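Ripening bananas for baking, quick version

Got a loaf to make and the bananas are still green at the ends? Been there most weeks. Here's what I do at our place in Warnmont.

Slow way first. Bananas in a bag with an apple, top folded over. Paper's best. Plastic works but leave it a bit open or they sweat. Kitchen bench, out of the sun. Start in the morning, check after 2 days. 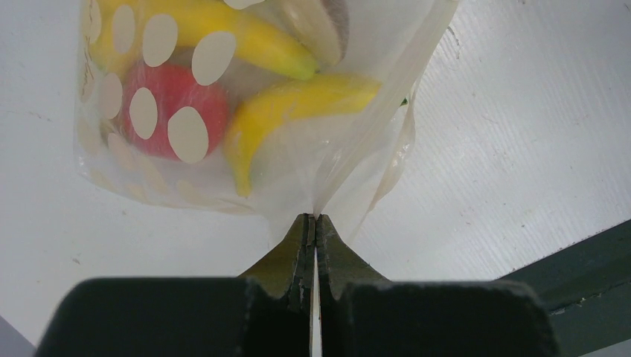

Bananas in a spotty plastic bag with some red fruit.

Don't put them in the fridge yet. Cold stalls them and the skins go a horrible colour. Fridge is for after, once theyre soft.

Fast way. Oven at 150, bananas on a lined tray, skins on. Half an hour or so. Skins go black, that's fine. Let them cool properly before you peel, juice runs everywhere.

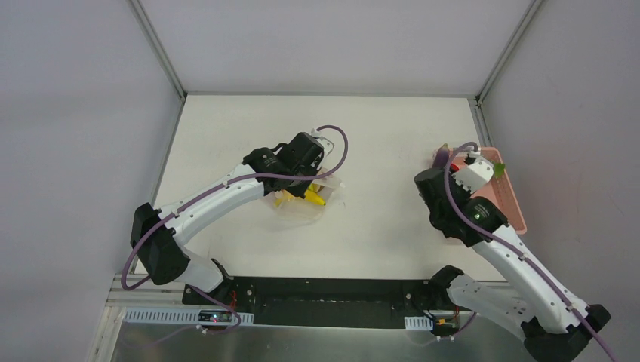
White tabletop, pale grey walls.

Only good for mashing, mind. Wouldn't eat one like that.

Too many? Peel, chop, freeze flat on a tray, then bag them up. Squeeze the air out. Write the month on it, mine says May and I'm still working thru it.

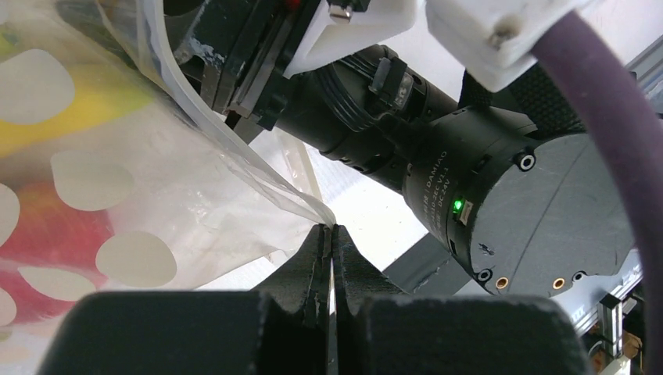

Clear plastic with white oval dots, close up.

Thaw in a bowl and keep the liquid, it goes in the batter. Makes a darker loaf. Declan Hennessy asked about microwaving in the comments: yes, prick the skins first, short bursts, flavour's not as good.

Banana loaf recipe is on the baking page.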